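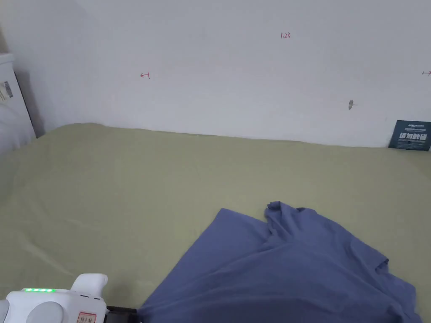 Gripper at a blue T-shirt, bed station.

ULTARD BED-STATION SET: README + BUYING NOTES

Last edit 10th July. Rough, will clean up before August order goes in.

What it is

Garment handling on a bed, done with hand-held grippers. Views from head height and from the grippers themselves. Two grippers per station is what we budget for, so read all costs below as per pair.

Why the purchasing stuff is in a README: people kept asking for the spreadsheet and the spreadsheet is a mess. Plan for 3 stations at Ondthorpe. Same layout each time, or the data doesnt line up.
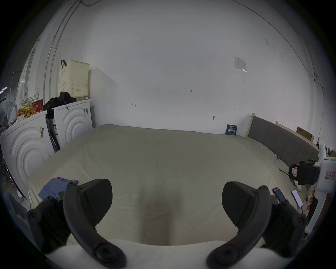

Budget lines, per station, US dollars

- gripper pair, Huttunen quote: 2,000
- bed frame + padded headboard + mattress: 530
- sheets, spare clothes, straps, labels: 100
- phones: not in this budget, see open items
- washers: already on site, do NOT reorder

Shipping not included. Huttunen charges per box so order all the pairs together. Dreveck was cheaper on paper but no spare finger pads in the quote, and pads are what we run out of first. Asked them to requote, nothing back yet.

Sheets - buy plain, green or beige family, fitted if possible. Patterned ones got returned. Get two per bed so one can be in the wash. 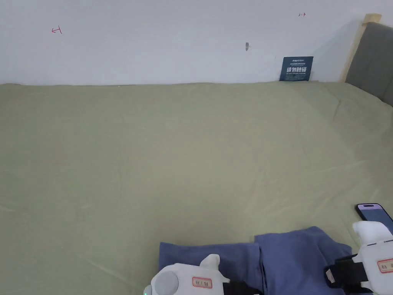
Space planning

Bed goes up against a plain wall. Leave room on both open sides for a person with a gripper in each hand, more than you think. Do-not-touch sign at the back of the bed, one per station, in Chinese. Cheap, but put it on the order anyway or it gets forgoten.

Power: check outlets before the bed goes in, moving it after is a pain.

Known gaps

- tops only in the first batch, pants need their own budget line
- one bed size
- fingertip views are wide angle, edges bend a lot. Fine for us, check before you reuse
- no weights or fabric types recorded
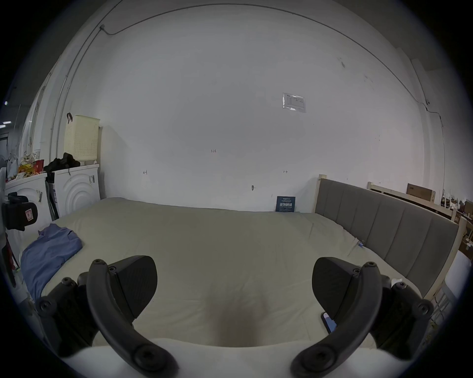 Photo: Ultard, bed station, gripper view

Open items

- who pays for phones, Ultard or site
- spares: one extra pair for Ondthorpe or one shared across sites?
- Dreveck requote, drop them if nothing by August
- second laundry basket per station, maybe

Use

Internal and partner use. Ask before passing on. Prices are quotes, they expire, dont copy them into your own plan without checking first.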